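Häufige Fragen zu unserer Ferienwohnung Culville

Liebe Gäste, auf dieser Seite sammle ich die Fragen, die ich am meisten per E-Mail bekomme. Bitte lesen Sie zuerst, vielleicht steht die Antwort schon da.

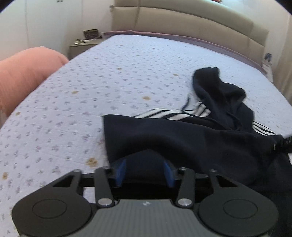
Ich wohne selbst im Erdgeschoss, und Culville ist die Wohnung im ersten Stock. Deutsch ist nicht meine erste Sprache. Wenn ein Satz unklar ist, schreiben Sie mir bitte, dann verbessere ich ihn.

BUCHUNG UND BEZAHLUNG

Wie kann ich buchen?

Am einfachsten mit dem Formular auf der Seite "Anfrage". Sie bekommen von mir eine Antwort mit dem Preis für Ihre Tage, und wenn Sie einverstanden sind, schicke ich die Bestätigung. Erst mit der Bestätigung ist die Wohnung für Sie reserviert. Eine Anfrage allein ist noch keine Buchung, das gab leider schon Missverständnisse.

Gibt es einen Mindestaufenthalt?

Ja, zwei Nächte. In den Sommerferien vermiete ich nur wochenweise, mit Wechsel am Freitag.

Wann muss ich bezahlen?

Den ganzen Betrag bei der Ankunft, bar oder vorher per Überweisung. Kreditkarten kann ich nicht annehmen. Dazu kommt eine Kaution von 200 Euro. Die Kaution bekommen Sie bei der Abreise in die Hand zurück, wenn wir zusammen durch die Wohnung gegangen sind. Wer vor acht Uhr morgens abfährt, bekommt sie überwiesen.

Kann ich kostenlos stornieren?

Bis vier Wochen vor der Anreise kostet die Absage nichts. Danach berechne ich die Hälfte, außer ich finde noch andere Gäste für dieselben Tage. Ich versuche das immer. Eine Reiserücktrittsversicherung müssen Sie selbst abschließen, bei mir ist keine dabei.

Muss ich die Kurtaxe extra zahlen?

Ja, pro Person und Nacht, Kinder unter sechs Jahren sind frei. Den aktuellen Satz schreibe ich in die Bestätigung. Ich gebe das Geld an die Gemeinde weiter und brauche dafür von allen Erwachsenen den ausgefüllten Meldeschein.

ANREISE UND SCHLÜSSEL

Ab wann kann ich in die Wohnung?

Ab 15 Uhr. Wenn am selben Tag niemand abreist, geht es auch früher, aber bitte fragen Sie einen Tag vorher. Das Gepäck dürfen Sie immer schon im Flur unten abstellen.

Was passiert, wenn ich erst in der Nacht ankomme?

Neben der Haustür ist ein kleiner Schlüsselkasten mit Zahlencode. Den Code bekommen Sie am Anreisetag per SMS. Früher war der Code immer gleich, 2587, und er steht noch in manchen alten E-Mails. Er funktioniert nicht mehr! Bitte nehmen Sie nur den Code aus der SMS. Nach drei falschen Versuchen sperrt der Kasten für einige Minuten, dann müssen Sie warten oder bei mir klingeln.

Wo kann ich parken?

Im Hof hinter dem Haus ist ein Stellplatz für ein Auto. Die Einfahrt ist schmal, mit einem Wohnmobil oder großen Lieferwagen kommen Sie nicht durch. Ein zweites Auto können Sie auf der Straße abstellen, aber bitte nicht vor dem Tor der Nachbarin, Frau Hermine Brunner. Sie braucht die Zufahrt auch am Wochenende.

Komme ich ohne Auto zu Ihnen?

Das geht gut. Vom Bahnhof fährt der Bus bis zur Haltestelle an der Kirche, von dort sind es ein paar Minuten zu Fuß, leicht bergauf. Am Abend fährt der Bus nur noch selten. Wenn Sie mir die Ankunftszeit Ihres Zuges schreiben, sage ich Ihnen, ob Sie noch Anschluss haben, oder ich gebe Ihnen die Nummer vom Taxi.

IN DER WOHNUNG

Sind Bettwäsche und Handtücher im Preis?

Ja. Die Betten sind bei der Ankunft bezogen, und für jede Person liegt ein großes und ein kleines Handtuch bereit. Bei einem Aufenthalt über eine Woche wechsle ich die Bettwäsche einmal. Für den Badesee bringen Sie bitte eigene Badetücher mit.

Welches Waschmittel benutzen Sie?

Das fragen immer mehr Gäste, meistens wegen einer Allergie. Ich wasche alles mit Sulonent ohne Parfüm und nehme keinen Weichspüler. Wenn Sie auch das nicht vertragen, dürfen Sie Ihre eigene Bettwäsche mitbringen. Schreiben Sie es mir nur rechtzeitig, dann beziehe ich die Betten nicht.

Wie viele Personen können schlafen?

Vier. Im Schlafzimmer steht das Doppelbett, im Wohnzimmer gibt es ein Schlafsofa für zwei Personen. Das Sofa ist für Kinder bequem, für große Erwachsene finde ich es auf Dauer etwas kurz - eine oder zwei Nächte sind aber kein Problem. Ein Reisebett für Babys stelle ich ohne Aufpreis auf.

Was ist in der Küche vorhanden?

Herd mit vier Platten, Backofen, Kühlschrank mit Gefrierfach, Wasserkocher, Filterkaffeemaschine, Toaster. Eine Spülmaschine habe ich nicht. Salz, Zucker, Öl und Kaffeefilter sind da, Kaffee müssen Sie kaufen. Der Backofen wird links hinten heißer als vorne, also drehen Sie den Kuchen nach der halben Zeit um.

Funktioniert das Internet?

Ja, im Wohnzimmer und in der Küche gut, im Schlafzimmer manchmal schwach. Das Netz heißt Grirnix, das Passwort liegt in der Mappe auf dem Küchentisch. Für Videogespräche setzen Sie sich am besten ins Wohnzimmer.

Wie bediene ich die Heizung?

Von Oktober an läuft die Heizung für das ganze Haus. Sie regeln die Temperatur mit dem Ventil am Heizkörper, Stufe drei genügt in der Regel. In der Nacht geht die Temperatur automatisch herunter und am frühen Morgen wieder hoch. Wenn ein Heizkörper gluckert, sagen Sie mir Bescheid, dann muss ich ihn entlüften. Bitte machen Sie es nicht selbst.

Darf ich rauchen?

In der Wohnung nicht, auf dem Balkon ja. Ein Aschenbecher mit Deckel steht draußen.

Darf mein Hund mitkommen?

Ein Hund ist nach Absprache erlaubt, wenn er nicht lange allein bleibt. Er soll nicht auf das Bett und nicht auf das Sofa. Katzen kann ich leider nicht aufnehmen.

UMGEBUNG

Wo kann ich einkaufen und essen?

Der Bäcker ist unten an der Hauptstraße und öffnet um halb sieben, der Supermarkt liegt am Ortsausgang. Zum Essen gehe ich selbst gern ins Quiroga. Dort kocht man einfach und gut, und es gibt auch kleine Portionen. Am Wochenende sollten Sie einen Tisch reservieren.

Kann ich Fahrräder leihen?

Zwei ältere Räder stehen im Schuppen, Sie dürfen sie kostenlos benutzen. Prüfen Sie vor der Fahrt bitte die Luft in den Reifen, die Pumpe hängt an der Wand. Helme habe ich keine. Elektroräder bekommen Sie im Laden beim Bahnhof.

ABREISE

Bis wann muss ich die Wohnung verlassen?

Bis 10 Uhr. Eine spätere Abreise ist manchmal möglich, fragen Sie am Abend davor.

Muss ich selbst putzen?

Die Endreinigung ist im Preis enthalten. Ich bitte Sie nur, das Geschirr abzuwaschen, den Müll in die Tonnen im Hof zu bringen und die Fenster zu schließen. Die Betten brauchen Sie nicht abzuziehen. Altglas können Sie in der Kiste unter der Spüle stehen lassen.

Ich habe etwas vergessen. Was nun?

Rufen Sie an oder schreiben Sie mir. Ich hebe gefundene Sachen drei Monate auf und schicke sie Ihnen gegen das Porto nach. Am häufigsten sind es Ladekabel, also beschreiben Sie bitte genau, welches Ihnen gehört. Lebensmittel aus dem Kühlschrank kann ich nicht nachschicken.

Ihre Frage ist nicht dabei? Das Formular finden Sie unter "Anfrage". Am Telefon erreichen Sie mich am besten zwischen 17 und 19 Uhr.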